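Hello, and welcome to the Swanson set! This is the data card for the simulated household episodes made by the Wikthorpe robotics club over the spring term. If you've come over from the main Istell repository, you're in the right place. If you haven't, you may want to skim the README there first, as it explains how to install the simulator and where the scene files live.

## What's in it

Everything was recorded in one virtual house, which we call Swanson. Club members drove the arm by hand, in pairs, with one person steering and the other reading out the task and watching the clock. An episode is a single attempt at a single task, and we cap each one at 60 seconds. Long, dithering attempts were eating up our whole Thursday meeting, and we found that people steer much better with a limit.

There are 1950 episodes in this release. Each one comes with:

- `frames/` – the rendered views, in color
- `joints.csv` – the arm's joint positions and the gripper opening
- `task.txt` – the instruction, in the exact words that were read out
- `notes.txt` – whatever the pair felt like writing down (some of these are very short, and a few are mostly about snacks)

The tasks come in 2 families. Counter tasks happen in the kitchen and involve objects near the sink. Wall tasks are about framed pictures, and they're the ones our newer members always ask for, even though they're a good deal harder.

One from the counter, then two with the *Star Wars* poster:
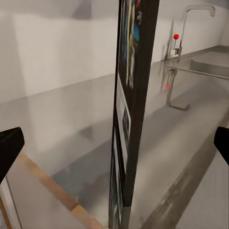
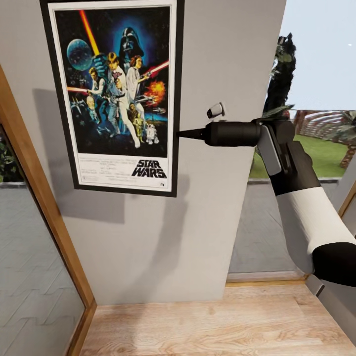
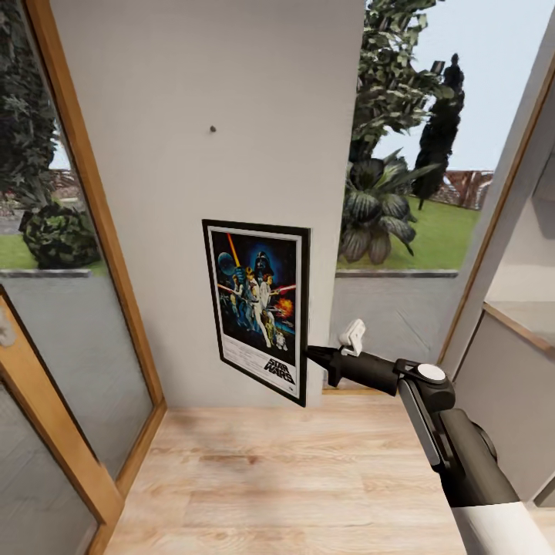 ## How we labeled it

Every episode has a `result` field, which can be `done`, `partly` or `no`. The pair who drove it filled that in first, and then a different pair watched the replay and filled it in again without looking. Where they disagreed, we kept both answers in `result_a` and `result_b` and left `result` blank. Please don't treat the blanks as failures! Many of them are perfectly nice attempts where people simply couldn't agree on what counts as straight.

We did talk about that for a long while, I'm afraid. Our working rule is that a frame is straight if you wouldn't get up from the couch to fix it. It's a silly rule, but the second year of the club has used it happily and the labels have been steadier for it.

## Things to watch out for

Fast moves come out blurry in the close-up views. We left those frames in, and you can filter them with `tools/drop_blur.py` if they bother your training run.

Contact between thin things is not very believable. A frame edge or a book cover may sink a little way into a finger, or jump when it shouldn't. The Brodano physics settings are better for this than the defaults, and the folder `configs/brodano/` has the ones we used, but they're slower, so start them before you go and get lunch.

All of the lighting is daytime lighting. We'd love some evening episodes, and if you'd like to make a few for us, open an issue and we'll send you the scene file.

## Getting started

```
python tools/unpack.py --scene swanson
python tools/replay.py --episode first
```

The replay window opens paused, so press the space bar to set it going. If the arm shows up lying on its side, you have the old joint order – pull the latest version and unpack again.

## Using it

You're welcome to use the set for classes, clubs and homework of any kind. Please mention the Wikthorpe robotics club somewhere in your write-up, and if you train something on it, do send us a clip. We play them on the big screen at the start of meetings, and the younger members get a real kick out of seeing their own episodes put to work.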